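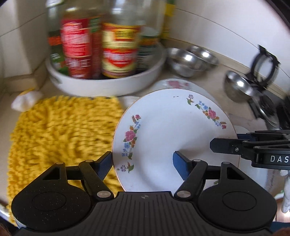 How a Workshop Decides What to Buy

Grippers, plates, bowls and a kitchen cloth all cost money. When a group of people wants to teach robots to do kitchen jobs, somebody has to decide which things to buy, how many of each, and in what order. Grown-ups call this planning a budget. This page explains how it is done at the Zulasau Learning Workshop, where robots are being taught to clear and wipe a kitchen counter.

What is a budget?

A budget is a plan for money. It lists what a group needs, what each thing costs, and how much money there is to spend. You may have made one yourself. If you have ever saved for a present and worked out whether you could also pay for the wrapping paper, you have made a budget.

The budget for the kitchen project is written once a year, in October. Parvaneh Kermani is in charge of it. She begins with a blank sheet and one question at the top: What job must the robot learn?

Start with the job

The job comes first. A robot that stacks boxes in a warehouse needs strong arms and a wide, clear floor. A robot that picks up a dinner plate needs something quite different. A plate is thin at the rim, smooth on top and easy to break. The fingertips must hold it firmly without pressing too hard.

Before a robot can pick up a plate by itself, it needs to learn from people. At Zulasau, a person holds a gripper in each hand and does the job with those in place of fingers. A gripper is a tool that opens and closes, like the pincers of a crab. The movements are recorded, and the robot's computer studies them later.

This way of working changes the shopping list. The workshop can begin with hand-held grippers and wait a year before paying for a whole robot arm.

Needs and wants

Every item on the list is marked with an N or a W. N stands for "need" and W stands for "want."

A need is something the work cannot go on without. Grippers are a need. So are soft, bumpy pads for the fingertips, which help them hold on to slippery things.

A want is something that would be pleasant or helpful, but can wait. Last year Dong-geon Han, who looks after the counter, asked for a second sink. It was marked W. It is still marked W.

Some items are difficult to sort. Are plates with flowers painted on them a need or a want? Plain white plates would seem to be enough. However, families eat from many kinds of plates, and a robot that has only met plain ones may be confused by a pink flower or a gold-colored edge. The workshop decided that patterned plates were a need.

The same thinking applies to the rest of the kitchen. Real counters are crowded. There are sauce bottles, steel bowls, cloths, and perhaps some garlic waiting to be chopped. Shiny bowls are especially useful for practice - they reflect light, and bright reflections can be hard for a computer to understand.

Comparing prices

Once the list is ready, Povilas Šimkus asks more than one shop for prices. The answer a shop sends back is called a quote.

For replacement fingertip pads, the workshop received 2 quotes. A supplier named Katari offered a box of pads for $35. A supplier named Urrutia offered a box for $73. It would be easy to choose the lower number and stop there, but a careful buyer asks further questions. How many pads are in the box? How long does each pad last? Who pays for the mailing?

The Urrutia box held three times as many pads as the Katari box. Three Katari boxes would cost $105, so the box with the higher price was the better value. The workshop bought from Urrutia.

Costs that hide

Some costs do not appear on the price tag. They come later, and a good budget leaves room for them.

Pads wear down and must be replaced. Screws work loose and get lost. Plates break. Bottles need to be filled again. Cloths must be washed, and washing uses water, soap and somebody's time. People must also be trained before they can use a gripper well, and their hours are part of the cost.

The workshop keeps $280 apart from the rest of its money for surprises. This is called a reserve. The rule is that the reserve may be spent only on something that has broken or run out. It may not be spent on a want, even a very good one.

Buying in steps

The workshop does not buy everything at the same time. It buys in steps.

Step one is a small set: one pair of grippers, a few dishes and a cloth. People use the set for a month and write down what went well and what did not.

Step two is to fix the list. During the first month, Fidelina Cuervo wrote that thick, fluffy cloths were much harder to fold than thin ones. More thick cloths were added for extra practice.

Step three is to buy the larger set. By then the workshop knows far more about what it needs, and less money is wasted.

Try it yourself

Choose a job that is done in your own kitchen, such as setting the table. Imagine that a robot must learn it.

Write down every object used in the job. Put an N or a W beside each one.

Ask an adult to help you find prices for three of the objects, and add them together.

Decide how large your reserve should be. Think about which objects are most likely to break.

Show your list to someone else and ask what you have left out. Milovan Atanasov, who checks the workshop's list each year, always finds at least one missing item. Last time it was dish soap.

Words to know

Budget: a plan for how money will be spent.

Gripper: a tool that opens and closes to hold things.

Quote: the price a shop says it will charge.

Reserve: money kept apart for surprises.

Supplier: a shop or company that sells what a group needs.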